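Clirken Tipper Log

README, last changed 9th August

Contents
What is in the download
Where the records come from
Columns
Known problems
Things people have asked about
Using the data
License and contact

What is in the download

The Clirken Tipper Log is a set of load and trip records from dump trucks working out of the Clirken quarry yard. It has 921 rows, one for each loaded trip. A trip starts when the truck leaves the loading face and ends when the body is back down after tipping. Empty return runs are not included.

There are two tables and a short text file. trips.csv holds the trips. trucks.csv holds one row per truck, with make, axle layout and body type. notes.txt has the remarks drivers wrote on the back of the paper tickets, typed as written, spelling included.

All text is UTF-8. Fields are separated by commas and there is a header row. Weights are in pounds, distances in miles, and times are local yard time on a 24-hour clock.

Where the records come from

Six trucks are covered. They are Gerkow and Gunn chassis, all with steel rear-tipping bodies. Each one has a Stosine load indicator in the cab, which reads the suspension pressure and prints a ticket when the driver presses the button. The ticket gives gross weight, time and truck number. Everything else in trips.csv was written on the ticket by hand or looked up later in the dispatch book.

Tickets were collected at the end of each shift and typed in the same week. Collection ran through February and on into the spring, and stopped when the haul road was closed for regrading. Tickets that could not be read were left out and are not listed anywhere.

The load indicator is not a certified scale. It is good enough to tell a full load from a short one and to spot a truck that is regularly over, but please do not quote single values as if they came off a weighbridge.

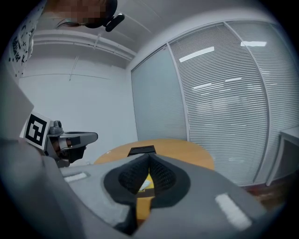
Amerley Antwi wrote in to say that the indicator on the Gunn trucks reads low when the truck is parked nose-down, and that she would throw out every ticket printed on the lower ramp before doing anything with the weights. She also asked for a column saying where each truck was standing when the ticket was printed.

The first point is right. I compared tickets from the lower ramp with tickets from the flat apron for the same trucks and the same material, and the ramp ones come out low. I have not thrown them out, as the trip times on them are fine and some users only want the times. They are marked in the print_spot column, added in this version. Filter on that column if you need the weights.

Columns

trips.csv

trip_id: running number. No meaning beyond order of typing.
truck_no: matches truck_no in trucks.csv.
date: day of the trip, year first.
t_leave: time the truck left the loading face.
t_tip: time the body started to go up. Often rounded by the driver to the nearest five minutes.
t_down: time the body was back down. Blank where the driver did not write it.
gross_lb: gross weight from the ticket.
tare_lb: empty weight of the truck, copied from trucks.csv. It is the same on every row for a given truck and does not follow fuel level or mud.
material: one of crushed, sand, overburden, mixed.
haul_mi: one-way distance, from the dispatch book.
print_spot: apron, ramp or unknown.
flag: see Known problems.

trucks.csv

truck_no: painted number on the door.
chassis: Gerkow or Gunn.
axles: total axle count.
body_type: square or half-round.
tare_lb: empty weight, taken once with a full tank and no driver.
liner: yes or no.

Known problems

Net weight is not given. You can subtract tare_lb from gross_lb, but wet sand and clay stick in the square bodies — less so in the ones with liners — and what stays behind gets counted again on the next trip. On one sand day a truck came back from the tip and printed an "empty" ticket by mistake. It was 2860 lb over its listed tare. That ticket is in notes.txt and not in trips.csv.

The flag column is blank for most rows. A value of 1 means two tickets had the same time and truck number and I had to choose. A value of 2 means the truck number was missing and was worked out from the dispatch book. I would leave out flag 2 for anything that compares one truck with another.

The clock on one Gerkow truck was an hour ahead until somebody set it right. Those times have been corrected in trips.csv. The remarks in notes.txt have not been touched, so a driver may mention a time that does not match.

Material was written by the driver. "Mixed" is used loosely, and on some shifts it probably just means nobody had said what was being loaded.

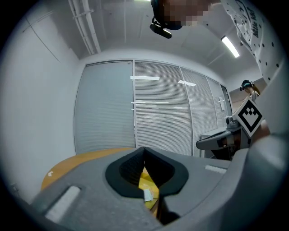 Ifigeneia Karagiannis

Things people have asked about

Tire pressures are not included. They were checked every morning but only written down when something was wrong, so the record would be misleading.

Fuel is also missing. The yard pump logs by key and the keys were shared between trucks.

Driver names were on the tickets and have been removed. There is no driver number in their place. With so few trucks and a fixed shift pattern it would have been easy to work out who was who. For the same reason I took names out of the remarks in notes.txt and put an X where they stood.

Several people asked for tipping angle. None of these trucks has an angle sensor on the body. The time between t_tip and t_down is the closest thing, and it includes however long the driver sat waiting for the load to let go.

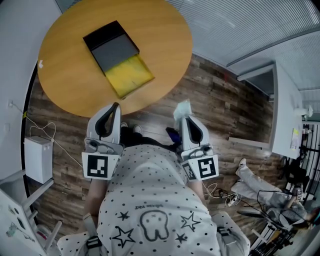
I would be careful with that interval on cold mornings. Crushed stone slides out more or less at once in any weather, but overburden can freeze to the floor of the body, and then the driver lowers it partway and goes up again. That shows as one long tip, and the ticket has no way of recording a second lift unless it was mentioned in the remarks.

Using the data

Read date as a date and trip_id as text. Join the tables on truck_no. A few rows have t_down earlier than t_tip where the shift ran past midnight, and these need a day added.

For average loads by chassis, keep print_spot equal to apron and drop flag 2. For haul times the whole table can be used, though t_leave on the first trip of a shift sometimes includes a warm-up with the engine running at the face.

Please do not use the set to estimate road wear. The haul road was private and unpaved, and most of the trips would not have been legal loads on a public highway.

License and contact

Free to use and share, including in paid work, as long as the name Clirken Tipper Log stays with it. If you correct something, send me the trip_id and what you think it should be. I still have the paper tickets and can look.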